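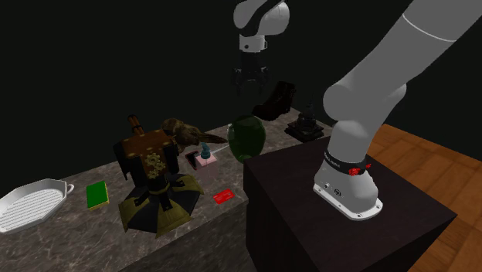 A grey and white arm beside a crowded stone-topped counter.

I spent most of February sorting out a small loan for the workshop, and I promised a few of you that I'd write it up once the dust had settled, so get the kettle on (it's a bit of a saga).

I've banked with Seidel ever since I opened my first account, back when you had a little paper book and a lady behind the glass who knew your mum. So naturally I went there first. They were perfectly polite, but the form ran to pages and pages and wanted two years of accounts, a cash flow forecast and a letter from my landlord. Then I heard nothing at all for weeks! When the answer did come, it was a no, in one paragraph, with a phone number that rang and rang.

Elfriede Wiegand, who has the shop two doors down from mine in Ivel, told me to try Derkar, the little savings society above the chemist. I'd walked past it for years and thought it was only for Christmas clubs. I went up the stairs at half past nine one wet morning with my folder under my coat and came down at eleven, having had a proper sit-down with a man called Finn Wegener, who read every single page while I ate his biscuits.

He asked things I hadn't thought about. What happened to my takings in the quiet months? Could I manage if my biggest customer paid late? I came away slightly embarrassed, and went home and did my sums all over again, which took me until gone midnight.

Anyway, they said yes, over seven years, and the whole lot including the arrangement fee works out at 1,063 a quarter. It's a touch dearer than Seidel's advertised rate, I do know that, but an advertised rate isn't much use to a person who's been turned down for it.

I still have my current account at Seidel, mostly out of laziness. My sister keeps on at me to move it to Drarnix, where she does everything on her phone, and I may yet give it a go. If any of you have used them for a small business, do leave me a comment, especially about paying in cheques.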